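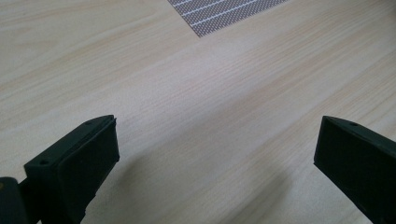

Ekua Ofori wrote in to tell me I was being unfair to vision boards, and that I should try one for 60 days before I made fun of them again. She has kept one over her desk for years. She says it got her through a divorce and into a better job, and that people like me want everything to come with a receipt.

Fine. I would like a receipt, or at least a clearer idea of what I'm supposed to be buying.

My complaint was never with cutting up magazines. It was with the weekend workshops that have grown up around it, the ones that charge you to sit in a hotel meeting room and "call in" a house you can't afford. The one I went to in January was run by an outfit called Marnel. We got glue sticks, a candle and a workbook with 15 prompts, most of which asked the same thing in a different font. What would you do if money were no object? Money was an object. It had been an object at the registration table.

The leader, Marcelino Cordeiro, was a pleasant man and a good talker. He told us that 100 percent of his past students who "stayed aligned" had reached their goal. I asked what happened to the others. They had fallen out of alignment, he said. You see the trouble. If the thing you wanted shows up, the method gets the credit, and if it doesn't, you do.

That is a rotten deal for the people most likely to sign up. The woman next to me had been out of work since the summer and was on her third course of this kind. She didn't need to be told that her doubts were blocking the money. I thought she needed someone to look over her résumé, and maybe a loan of the fee.

Ekua did a lot of other things in those years too. She went to night classes. She called people she hadn't spoken to in ages and asked them for work. She mentions all this in her letter, in one line, and then goes back to the board. I'd have put it the other way around.

She may be right that looking at a picture of the sea every morning kept her spirits up. I have no quarrel with that, and it costs 3 dollars in poster board. I still won't be doing the 60 days.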